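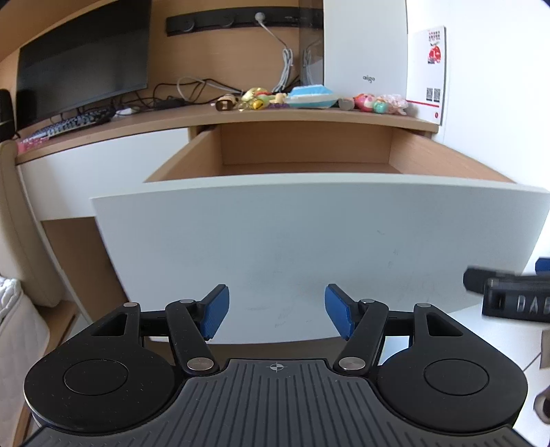
Room checks at Sabbagh: what changes in January

From January, the Weltden robots will take over part of the room check at the Sabbagh apartments. They will start with one job, which is opening desk drawers, looking inside and closing them again. Beds, kitchens and bathrooms stay with the housekeeping team.

Drawers are a bigger share of the day than most people outside the team would guess. We logged 2,553 of them last month, and every one meant bending down at a desk or a nightstand. Back and knee trouble has been the most common complaint on the floor for years – it came up again in the fall survey.

To prepare, 28 housekeepers have been recording the job with hand-held grippers, one in each hand. You pull the drawer out, let go, push it back, and start over from a slightly different spot. Recordings are made at desks with people's normal things left on them. As of 1 December 2022 we have 1,564 usable recordings, and Weltden wants a few hundred more of drawers without handles, where the fingers have to find the edge of the front panel.
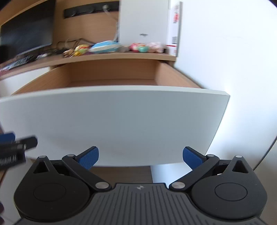
Recording shifts run two hours and are paid at the regular rate. Elie Zein keeps the sign-up sheet at the Civow desk on the ground floor. If your wrists get sore, stop and tell Elie, and someone will swap with you.

Several people have asked about hours. Nobody's contract changes in January. The time that comes off drawer checks goes to the deep-cleaning list, which is well behind, and two people per shift will be trained to restart a robot when it gets stuck. Whether that training leads to a new pay grade has not been settled – the staff meeting will take it up.

Anything found in a drawer is still handled by a person. The robot leaves the drawer open and sends a note, and you bag and label the item the way you do now.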